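Household Tasks Pilot: progress report to the Dilel Fund
Reporting period: to the end of November
Prepared by: Jovita Arellano, project lead
Technical section: Onni Pitkänen
Site and trials: Usman Ghumman

Summary

The pilot is on schedule for trials and behind schedule on analysis. We completed 1289 scored attempts across 8 household tasks. Three of those tasks now meet the standard we agreed with the Fund at the start, two are close, and three are well short. Spending is within the approved budget apart from replacement finger parts, which are covered under Costs.

The question the Fund asked us to answer was whether a machine of this type could do ordinary chores in a home without a trained person standing beside it. For the period covered by this report the answer is no. It can do a small number of them if someone sets out the items first and stays within reach of the stop button.

Tasks that meet the standard

Moving cups and plates from a table to a tray, closing a drawer, and picking up single items from a flat surface all passed. The standard is 15 attempts in a row with nothing dropped and no help from the operator. Picking up single items took the longest to get right. Small flat things such as coins and jar lids were left out of the set by agreement, and we would not want the result read as covering them.

Tasks that are close

Wiping a table and putting cutlery in a holder are both close. Wiping works well in the middle of the table and poorly near the edges, where the hand lifts early. Marichka Savchuk has been adjusting the contact settings and expects to re-run the full set in the next period. Cutlery is mostly a matter of speed. The hand gets there, but a person would have finished the whole drawer in the time it takes to place a few forks.

Tasks that are well short

Folding a hand towel, hanging a shirt on a hanger and loading a dishwasher rack are well short. Folding fails at the second fold in most attempts. The shirt task was stopped early in the period so that trial time could go to the others. The dishwasher rack has a reach problem as well as a grasp problem, and Onni's view is that the second can't be judged fairly until the first is fixed.

The hand and the trial area 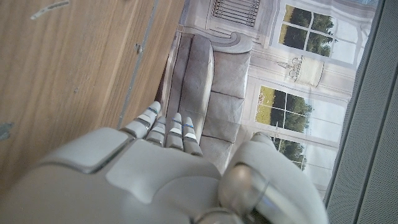
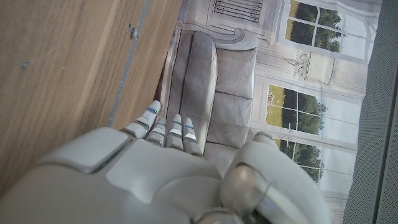
Most of the engineering effort this period went into how the hand approaches a work surface. At the start of the period it came in too low and too fast, and the fingertips often touched the surface before the hand had settled over the item. We slowed the last part of the movement and changed the order in which the fingers close. With four long fingers side by side and a bulky, rounded thumb, the hand needs more clear space around an item than a person's hand does, and much of the tuning was about getting the thumb into place without knocking whatever stood next to it. The printed living-room backdrop, with its gray sofa and paned windows, stands beside the wooden surface. Onni has asked for trials against a second background before any results are published, to check that the system copes with a change of surroundings. We agree and have put this in the plan for the next period.

The grasp software is still the Flolla package, one version behind the current release. We held off updating so that all scored attempts would be made on the same version. The update is booked for the first week of the next period, and the three passed tasks will be run again afterward.

Trial conditions

Trials ran four days a week, with Tuesday kept for maintenance and data checks. Usman and Bohdan Yatsenko shared the operator role. Attempts were scored by whichever of them was not operating, using the sheet approved by the Fund. Where the two disagreed, the attempt was counted as a failure.

Lighting was kept constant through the period. The original plan called for trials in changing daylight as well, and these have not been done. We'd like to move them to the spring, when the daylight hours are longer and the passed tasks have been confirmed on the new software.

Household testers

The plan includes short visits by people who do not work on the project, to see how they manage with the basic controls. The first group came in this period. They were able to start and stop the machine after a short introduction. Several said they would not leave it alone in a kitchen. Most had trouble telling whether it had finished a job or was waiting for something, and a clearer signal has been added to the work list. Comments from the visits are in Appendix B.

Costs

Staff and space costs are in line with the budget. Fingertip covers wore out faster than planned, mainly during the wiping trials, and we used the full year's allowance in this period. Bririk has quoted for a tougher cover, and a sample set is on order. If the sample lasts through a full run of wiping, we will ask the Fund to approve moving money from travel to parts. No increase in the total grant is being requested.

One actuator was returned to Pylypenko for repair under warranty. This cost us eight working days, which were made up by shortening the shirt trials.

Safety

No one was hurt. The stop button was used three times, each time as a precaution by the operator. In two cases the arm had started a movement while an item was still being set out. The start sequence now needs a second confirmation, and there has been no repeat. The third case was a slow drift in arm position, put right by recalibration the same day.

Plan for the next period

Update Flolla and re-run the three passed tasks.
Complete the wiping and cutlery sets.
Run picking trials against a second background.
Move the dishwasher rack to suit the arm's reach, then decide whether to continue with that task.
Finish the backlog of analysis. Marichka will work on this full time once the software update is done.

Decisions requested

We ask the Fund to approve dropping the shirt task. The results so far don't justify the trial hours, and we would put those hours toward towel folding, where some progress has been made. We also ask for approval to move the daylight trials to the spring. Both changes would need to be confirmed before the next trial schedule is set.

Questions about the scoring should go to Usman, and anything on costs to Jovita.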